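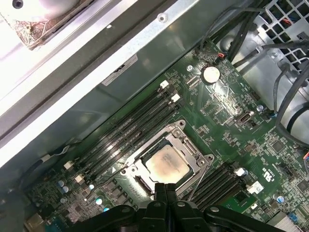
Fingers just below the processor socket, old paste still on the chip.

Clean the fingers before you touch the code
Aug 20, 2022

I love a robot cell that takes old servers apart. I'd sit beside ours at Nastetti all day if they let me, and some Saturdays, like this one, I more or less do. So please read this as a fan's complaint: we spend far too much time tuning the software on these machines and far too little wiping them down.

Look at what the job asks. Two narrow fingers go in over a board crowded with parts you could knock off with a sleeve, down to a chip that still has its old thermal paste smeared across the top. Thermal paste gets on everything. Anyone who has ever built a computer at the kitchen table has found it on their elbow a day later (or on the cat). A gripper has no elbow, but it does have fingertips, and a greasy fingertip lets a processor slide a hair sideways right when it should be coming straight up.

Last December our cell began dropping chips. Everybody's first idea, mine included, was the vision model. We retrained it on 2,000 new pictures from the wrist camera and were terribly pleased with ourselves, and the drops carried on. Then somebody on the evening shift wiped the finger pads with alcohol and a lint-free cloth, and the next 178 boards went through without a single drop. A cloth!

We now wipe the pads every tray, check the gap between the fingers against a feeler gauge at the start of each shift, and re-zero the wrist after any bump, even a gentle one. The camera window gets its own cloth, never the paste one. The pads themselves come off after 592 picks. The folks at the Laltstead shop stretch theirs to 687 and swear by it, but their boards come in cleaner than ours do, and I'd want to see their pads under a loupe before I copied them.

The usual objection is that all this stopping costs money. Sure, a wipe takes up to a minute. A chip that lands on a bare memory slot takes a good deal longer, and then you get to explain to the customer what happened to the slot.

What I like best is how much you learn with a cloth in your hand. You notice one pad wearing faster than the other, and that tells you the approach angle has drifted. You feel a fastener that wants a quarter turn. None of it shows up on the dashboard, and I say that as someone who built half the dashboard and is still quite proud of the colours.

If you run a cell like ours, try a week of it. Tape the wipe schedule to the guard door at eye level and keep the alcohol where the operator can reach it without walking.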